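What the harness cell taught me in January
April 26, 2025

I promised Leen Twal that I would write down the story of our fault, so I try to do it in the right order. At Plambridge we have a cell with two arms which prepares small kits of solenoids, boards and wires. One morning the right arm stopped with a force alarm, and it was pulling on a harness that was still caught somewhere else.

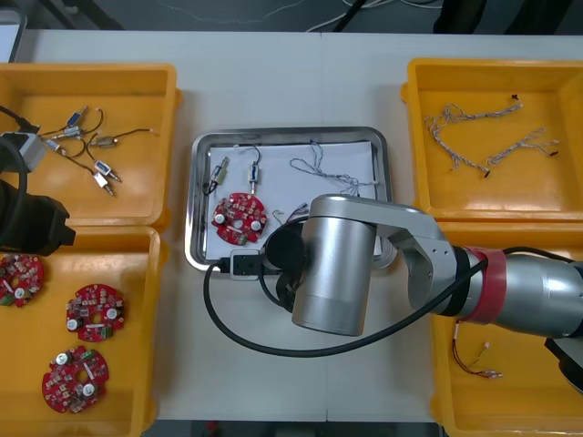 Why did the arm not stop earlier? The force limit was set for lifting boards, and a wire can be pulled very hard before it reaches such a limit.

I looked in the log and found 69 small force peaks before the alarm. All of them were under the limit, so the software had accepted them as normal. The worst ones came when two harnesses were lying close together and the fingers closed on one,
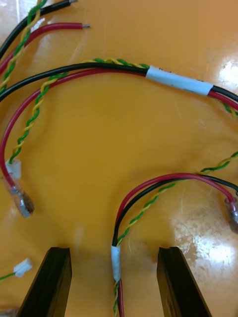 but the second one came along with it for a few centimeters. The camera program believed that it had one object. The arm believed the same, and it lifted at full speed.

My first repair was to make the lift slow for the first 5 centimeters and to compare the force with a lower limit for wires. I tested it with the twisted pairs, because they catch on everything.

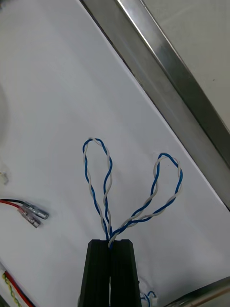
Kai-wen Poon wrote to me that a slow lift only hides the problem, and that I should also check the force sideways, because a caught wire seldom pulls straight down. I think this is correct, and I added it the same evening.

We also had a safety question. When the alarm came, a colleague wanted to free the wire by hand while the motors still had power. Now the rule is written on the cell: first the stop button, then the hands.

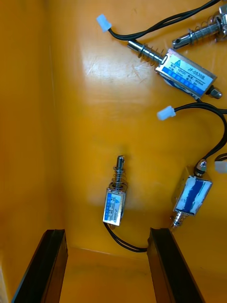
The new limits are separate for each kind of part. Boards keep the old value and harnesses have the low one. The solenoids were harder to decide. The body is metal and can take a firm grip, but the thin black leads with the white plugs can catch like any other wire, so I gave them the low value too. Since then the alarm comes more often, and each time I go to look what is caught.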